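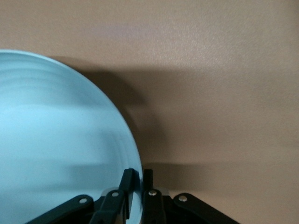

Does a two-arm table station take plate work away from a breakfast crew?

It takes over part of the handling and gives back a smaller amount of setup and checking. The net change in our trial was positive for the crew on the tray line and close to zero for the person assigned to the station.

Corkeo Station review: two arms on the breakfast line
September 7, 2025
Shares 67 | Comments 4

The Corkeo is a table station with two arms and parallel grippers, leased to small institutional kitchens. We ran it at the Hedudness kitchen in Stullville, which puts out 300 breakfast trays per service to three residential buildings. The trial covered 200 hours of operation, all of it on the early shift, starting in July. The lease is $749 per month with service included. Installation was charged separately and is left out of the comparison below.

Scope of work

The station was assigned three jobs: moving plates and bowls from the stack to the layout table, spacing them for the server, and clearing them to the rinse side. It wasn't assigned cutting, spreading, or anything with a knife. Toast was tried in the second phase. The arms could take a slice out of the slot, but a crisp slice tended to lose its corner in the fingers, and we gave that task back to the crew.

Gripping

A plate is taken by the rim, one finger on each side. This is a sound choice for a gripper with two flat fingers. The rim is the part of the plate with the most consistent thickness, and the food area stays clear. The drawback is leverage. With a large plate held at one point, the weight hangs well away from the fingers, and a plate lifted quickly will rotate in the grip. The default lift speed was too high for our largest size. The setting is on the second page of the panel menu, under Motion, and it has to be entered per item, so a kitchen with mixed stock should plan a morning for it.

Plates with a pronounced rim were handled well. Flat coupe plates were poor. The finger pads have to get under the edge, and with no lip to work against they push the plate along the table. We bought a stack of rimmed plates after the first week and stopped testing the flat ones. Anyone whose stock is mostly flat should ask for a demonstration with their own dishes before signing.

Bowls are the easier item. One finger goes inside, the other outside, and the wall does the rest. Cups were acceptable upright. A cup on its side was left for a person.

Pads are a wear part. Ours were supplied by Soriano and fit with two small screws each. Changing a set needs no tools beyond the driver in the lid of the control box. Dish soap residue shortens their useful life, and the manual could say so more clearly.

Table layout

The arms share the middle of the table, and both can reach a plate there. Toward the sides, each covers its own half. Items set near the far edge are reachable but slow, with the elbow folding back before each move. The crew settled on a pattern of plates in the center, bowls along the near side, and the toaster at one end, and the station ran better for it. The tabletop covering should be pulled flat and checked at the start of the shift. A fold under a bowl changes its height enough to spoil a low grasp.
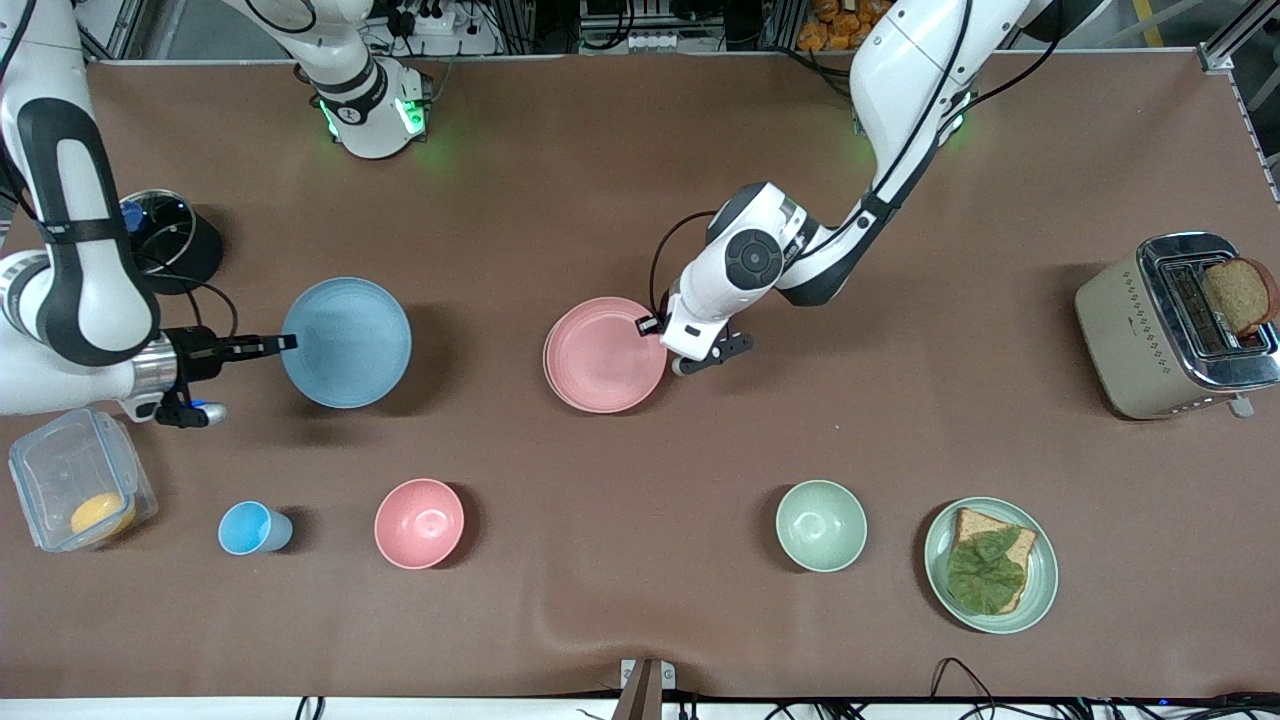
Mehwish Jafri wrote to us after the interim report that the crew had been told the station would save steps, and it did, but that the steps were also when people talked to each other. On her shift the walk to the plate stack was how the tray line and the rinse side passed on changes to the diet list. With the walk gone, two changes were missed in the first week. She asked for a written board at the end of the line. One was put up, and the misses stopped.

We consider this the most useful finding of the trial, and it doesn't appear in any vendor material. The station replaced a movement that was also carrying information. A kitchen planning a similar installation should list what gets said along each route before removing the route.

Changes to the jobs

The position called plate runner no longer exists on the early shift. The two people who held it were moved to portioning and to the station itself. Pay grade stayed the same for both, which was a condition of the trial. The station post is quieter work and harder to describe. It consists of loading, watching, clearing the occasional stop, and logging it. Both operators reported less shoulder and wrist strain at the end of a shift. One reported more eye fatigue and asked to alternate, and the post now rotates at the mid-shift break.

Rotation raised a training issue. Hedudness had budgeted for two trained operators. With rotation, the whole shift needs the stop-and-clear procedure. The procedure itself is short: press stop, wait for the arms to settle, take the dish out by hand, confirm on the panel. The panel text is in small type and could be read only from directly in front.

Speed

The station is slower than an experienced runner on any single plate. It keeps the same pace to the end of service, and the line no longer bunches up in the last half hour. Managers expecting a shorter service will be disappointed. Ours ended at the same time as before with a steadier middle.

Noise is low. The stop tone is too close to the pitch of our oven timer and was changed.

Cleaning

Cables are the weak point. They run outside the arms in several places and collect crumbs and splashes. Wiping them down adds a task to closing, and it was skipped more than once until it went on the sheet. Sleeves are available as an extra and should be standard.

Rating

Handling of rimmed plates and bowls: good
Handling of flat plates: poor
Toast: not recommended
Setup and menus: fair
Cleaning: fair
Effect on crew: good, with rotation and a message board in place

Hedudness has extended the lease for the early shift. The late shift voted to wait until the cable sleeves arrive.

Comments 4 | Share this review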